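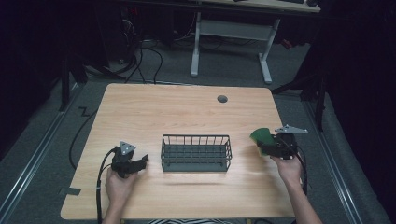 Working rules for hand-held gripper stations, issue 7

Issue 7 of the station rules applies at the Brastar and Gulmont sites from today. It replaces issue 6 in full, and printed copies of issue 6 should be taken down. The rules cover any station where an operator works with a pair of hand-held grippers at a table, whether the task uses rigid parts, containers or flexible sheet. Stations with a powered arm stay under the separate cell procedure and are not affected.

The revision follows the August review of recorded sessions. Muthu Ramasamy checked 524 recordings against issue 6 and marked 166 as not meeting it. Most of the faults were in two clauses: cable routing (clause 4) and the start position of the container (clause 6). Very few concerned the handling itself. Both clauses have been rewritten, and clause 9 on flexible items is new.

Clause 4, cables

Each gripper cable must leave the hand on the outer side and drop past its own side of the table. The left cable goes left and the right cable goes right. Cables must not cross the work surface or pass between the grippers. Enough slack is left for the operator to reach the far edge of the table without the cable pulling on the wrist. Issue 6 gave a fixed slack length, which suited the taller benches at Gulmont and was too long at Brastar. The length has been removed and the reach check put in its place.

The check is done once at the start of a shift and again after any change of operator. Both grippers are held out to the far corners in turn. If either cable tightens, or catches on the table edge, it is re-routed before work starts.

Cables on the floor behind a station are outside clause 4 but inside the general site rules. The operator's standing area is to be kept clear. Anything behind the table that is not in a walkway may stay where it is until the next planned tidy.

Clause 6, container position

A basket, tray or box used as the target starts in the middle area of the table, within reach of both grippers, with its open side up. Small differences in position and angle between runs are allowed and wanted. Issue 6 asked for the container to be "centred", and several operators spent time squaring it to the table edge before every run. This is no longer required, and a container that is slightly nearer the operator is acceptable.

Wire baskets need one extra check. A gripper finger can enter between the bars and bind when the hand turns. If that happens the operator opens the fingers, backs out along the same line and marks the run. The basket must not be lifted or shaken to free the finger.

Clause 9, flexible items

Flexible sheet is to be taken by an edge or corner with one gripper. The second gripper may stay empty, steady the container or take another edge, as the task card says. Re-gripping is allowed at any time. Smoothing the sheet with a bare hand is not. A sheet that curls back on itself is left to curl unless the card calls for it to be laid flat.

Sheet with a permanent crease is to be withdrawn at the end of the shift and bagged separately. Ya-wen Wu holds the replacement stock for both sites.

Clothing and top plates

Clause 3 on sleeves is unchanged. Any colour or pattern may be worn, but the cuff must sit behind the wrist and must not reach the gripper body. Plates and brackets fixed to the top of a gripper are part of the tool and are not to be turned, swapped between hands or used as a handle. A loose plate stops the session until it has been refitted and the fit recorded.

Comments received and not adopted

Czerwiński asked for a standard table height across all stations. This would mean new furniture at Brastar and has been held over. The Clumereo group proposed marking the container area on the table top with a printed outline. The proposal was turned down on the grounds that operators would place the container on the outline every time, which clause 6 is meant to avoid. Floor tape beside a table is still permitted.

What each station lead needs to do

Replace the printed rules at the station. Run the cable reach check with every operator on the rota and sign the sheet. Return any sheet material that fails clause 9. Recordings made under issue 6 are not being re-marked, and the 166 already flagged keep their present status.

Questions on the wording of clauses 4 and 6 go to Muthu Ramasamy. Requests for a temporary exception must be made in writing and lapse after 2 weeks.

Last updated: Nov 16, 2020

You are receiving this newsletter because you signed up for station and safety notices. Change your preferences or unsubscribe at any time.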